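News > Around Town > Swap Shelf

Swap Shelf is back, and it's bigger
Posted in November by the Pesgate newsletter desk
23 shares | 2 comments

What a month for the seed and jar swap! When we started up again in Pesgate after the summer break we hoped a few of you would drop by with some beans in an envelope. Instead we've had almost 1,625 packets and jars come through the door, and people were still coming in with bags after we'd begun stacking the chairs.

The squash seed went first (it always does), then the sweet peas, then every last jar of plum butter from the Dorness side of the river. If you were the one who brought the striped tomatoes in the blue envelopes, please bring more – we have a waiting list of 23 for those now, and it grows every time somebody mentions them.

Wurton gardeners, we hear you about the Monday opening being hard to get to. From now on we'll stay open until 7:30 p.m., so you can come straight from work and still have time for a good rummage. Obeidat Bakery is sending over day-old rolls again, and there'll be soup to go with them. Bring your own mug if you can.

A few things we'd love to see more of: garlic for planting, herbs of any kind, and clean jars with lids that fit. Please write the name and the year on your seed packets. Last time we had a whole box marked "yellow, good," and while I'm sure they are both, I'd like to know if I'm planting a pepper or a pumpkin!

The soup pot goes on at 4, and the swap opens as soon as the first bowl is poured. Come hungry.

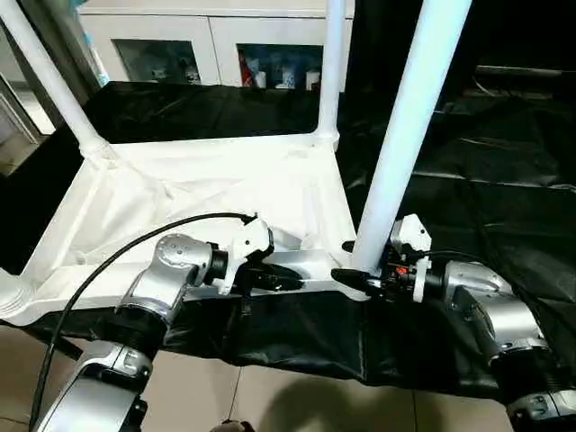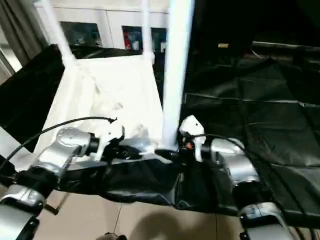
Black plastic sheeting down, silver arms at work in both shots. White shelving in the first.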